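L'atelier de robotique du lycée de Bavent reprendra à la rentrée, et son conseil devra choisir entre le concours Forwood et le projet Liser, consacré au pliage du linge. Nous plaidons pour le second.

Un concours récompense la vitesse sur une piste connue d'avance. Le textile, lui, oblige les élèves à traiter une matière qui se déforme à chaque prise – exercice ingrat, mais formateur. En juillet, 3 groupes ont consacré 100 séances à la seule saisie d'un vêtement sombre posé parmi d'autres étoffes. 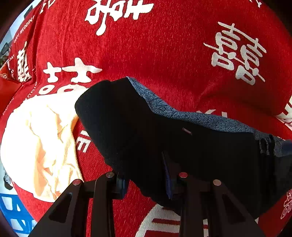
Sombatkul objecte qu'un club sans compétition perd ses élèves avant Noël, et que le goût de gagner n'a rien de honteux. L'argument mérite examen. Une présentation publique des travaux, 2 fois par an, y répondrait en partie.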